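Clustell sync client FAQ, updated 2022-10-23. Short answers, more when there's time.

## Install and update

**Do I have to uninstall the old build first?**
No. Run the installer over it. Settings stay put.

**Where did my saved folders go?**
Still there. Build 2942 moved them under File > Workspaces. Click the pin to get them back on the sidebar.

**Update hangs at "checking files"**
Quit Clustell from the tray, not just the window. Then run it again. If it still hangs, delete the cache folder — it rebuilds on next start.
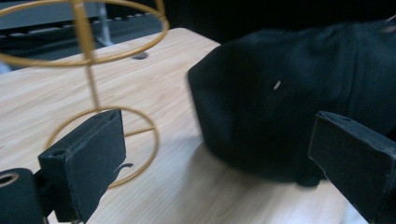
## Syncing

**How many machines per license?**
Four. Remove an old one under Account > Devices and the slot frees up right away.

**Can I sync with Floteslow?**
Yes, one way only for now. Floteslow to Clustell. The other direction is planned for February, no promises.

**What port does it use?**
1865 by default. Change it in Preferences > Network, restart after. Tell your firewall too, most "cannot connect" mails we get are teh firewall.

**Error 22?**
Clock is off on one of the machines. Set both to automatic time, sync again.

**Two copies of the same file**
Both sides were edited while offline. We keep both and add the machine name to the newer one. Open them, pick one, delete the other.

## Other stuff

**Does the Fedance plugin still work?**
Yes but get the new version, the old one wont load.

**Dark mode?**
View > Theme. Mac and Windows. Linux not yet.

**Who makes this?**
Petrauskas Software. Bug reports go through Help > Send Report — please attach the log.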